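Home | Allotments | Waiting list | FAQ | Contact

Nesham Allotment Gardens: frequently asked questions

How do I get a plot?
Fill in the form on the waiting list page. You need to live in the parish when you apply and when you are offered a plot. There are 62 plots on the site and 84 names on the list, so expect a wait of several years. Half plots come up more often than full ones.

Can I share a plot with a friend?
Yes, but only one person can sign the agreement. If that person gives up, the other can apply to take over after two full growing seasons as a registered helper. Ask Mamta Dhillon for the helper form.

When is the rent due?
In October. New tenants joining after May pay half for the first year. We do not refund rent if you leave part way through.

Is there water?
There are dip tanks on every path. Hoses may be used to fill water butts but not left running. The supply is turned off in winter to stop the pipes bursting.

Can I put up a shed or greenhouse?
One of each, on the north side of the plot where possible. Write to Lalit Dwivedi with the size before you buy anything. Concrete bases are not allowed.

Are bonfires allowed?
From November to March, after 4pm, dry plant waste only. Blighted potato tops can be burned. Treated timber cannot.

Can I keep hens?
Hens yes, cockerels no. Someone must visit them every day, including Christmas.

What happens if my plot gets overgrown?
You will get a letter and four weeks to make a start. Tell us early if you are ill or have a new baby and we will usually find someone to keep the weeds down.

What should I do with rubbish?
Take it home. Plastic netting, compost sacks and food wrappers blow into the brook.
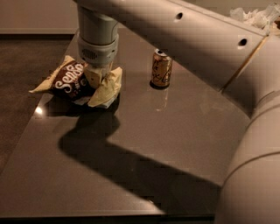

The skip by the Pretlow Lane gate is hired once a year, in March, and is for old shed timber and broken glass only.

Filed under: Joining and plot rules

Contact the site secretary | © Nesham Allotment Gardens | Back to top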